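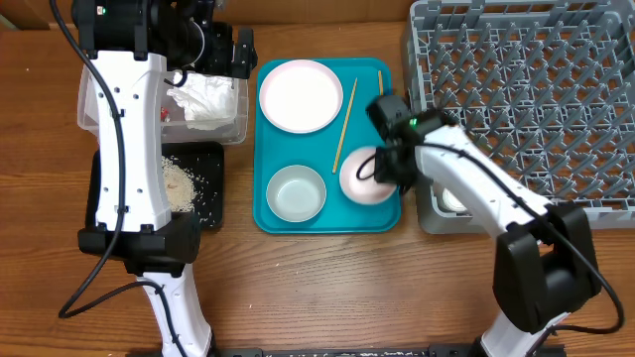 What goes on the tray first, the plate or the bowl?
The plate. It takes the most room, so put it in an upper corner and fit the small bowl in below it. Chopsticks last.

Section 3 – Setting and clearing a tray place

Goes with the Harnusley tray and the Sultis small bowl. Other sets fine, same order.

Setting

1. Wipe the tray. Get into the rounded corners, crumbs sit under the rim.
2. Plate down, flat, not resting on the raised edge.
3. Bowl under the plate. Leave a gap you can get 2 fingers into.
4. Both chopsticks, side by side, tips pointing the same way. If one has rolled off across the tray just pick it up and start again with the pair.

Note: check the chopsticks are teh same length. Mixed pairs are the usual complaint.

Clearing

5. Lift bowl and plate off before you move the tray.
6. Used tissues and paper towel go in a clear container, lid off. Don't leave them on the plate.
7. Dry rice – tip it back toward the middle of its own tray, then brush in the stray grains from the edges. Soft brush, short strokes.
8. Cooked rice – let it dry out a bit first, comes off easier.

Caution: no wet cloth on spilled dry rice. It sticks and smears.

Caution: don't stack trays more than 3 high with bowls still on. Bowls slide.

Storing

9. Plates on the bottom, bowls on top, chopsticks seperate in the Dumby sleeve.
10. Trays on edge, dry. See Section 4 for the Güneş rack.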